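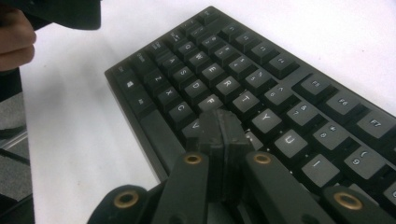

Black board, white tabletop. Crumbs have nowhere to hide.

I put off cleaning my keyboard for so long that the space bar had started to crunch. Crunch! I eat toast at my desk most mornings (don't write in) and I'd always thought a quick wipe with a sleeve was plenty. Then my friend Shirin came round, borrowed the desk to print a return label, and asked very politely whether I had any hand gel. So I finally learned how to do it properly, and it's a twenty-minute job if you don't take every key off, or a whole evening if you do.

First thing, unplug it. If you've got a laptop that's a different business and you want to shut it right down, but with an ordinary plug-in keyboard you just pull the USB out and take the whole thing somewhere with a good light. I like a white surface underneath. A big chopping board does it, or an old shelf, and you can carry the mess to the bin in one go when you've finished.

Before you do anything else, take a photo of the keys. I know, you think you know where everything goes. I thought so too, and I got the letters back fine, but then I had a handful of punctuation left over and spent ages squinting at a picture of somebody else's keyboard with an American layout.

Now turn it upside down and give it a few firm taps on the back. Do it over the bin the first time, you'll be glad. Then a soft dry brush between the rows. I use a 32 mm paintbrush that's never seen paint, and I go along the rows and then across them, tipping the board as I go so the fluff travels downhill. A make-up brush is lovely for the corners. Those cans of air are all right, but use short puffs and hold the can upright or you'll spray cold wet stuff everywhere.
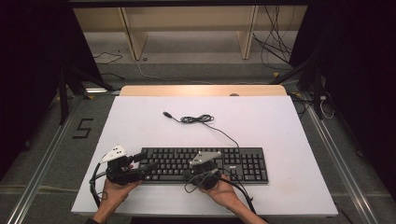
Lead up out of the way at the top, number pad end and all.

For the tops of the keys I use a cloth that's barely damp, with a tiny drop of washing-up liquid in the water. Wring it out, then wring it out again! The liquid goes on the cloth and never straight on the keyboard. Shiny patches on the letters you use most won't come off, by the way. They're wear, and scrubbing only makes them shinier.

If something's sticky (mine was marmalade, down by the full stop) you may have to lift a key. Check the maker's instructions first, as some keys aren't meant to come off at all. If yours do, get a proper wire puller, they cost very little, and pull straight up. I tried a butter knife once and I don't recommend it. Leave the space bar alone unless you really must, because there's often a little metal bar underneath and putting it back is a proper fiddle. I had to ring my neighbour Everett to come and swear at it with me.

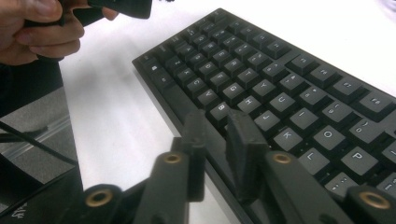

Loose keys can go in a bowl of warm soapy water for a bit, then rinse them in a sieve (so you don't lose the Q down the plughole) and lay them out on a tea towel. Leave them overnight. They hold water inside where you can't see it, and a hairdryer on hot can warp them.

Cotton buds are good for the sides of the keys and the gap along the edge of the casing. Do the lead as well while you're there, it's usually filthier than you'd expect, and if it's got itself in a knot that's the time to sort it out. I loop mine loosely and use one of those soft ties off a bread bag.

Once everything's dry, press the keys back on with your thumb until they click, plug it in and type a line of rubbish to check each one. Mine gets a tap and a brush every couple of weeks now, and the full wash in September when the windows get done. I still have the toast, but I've moved the plate to the other side of the mouse.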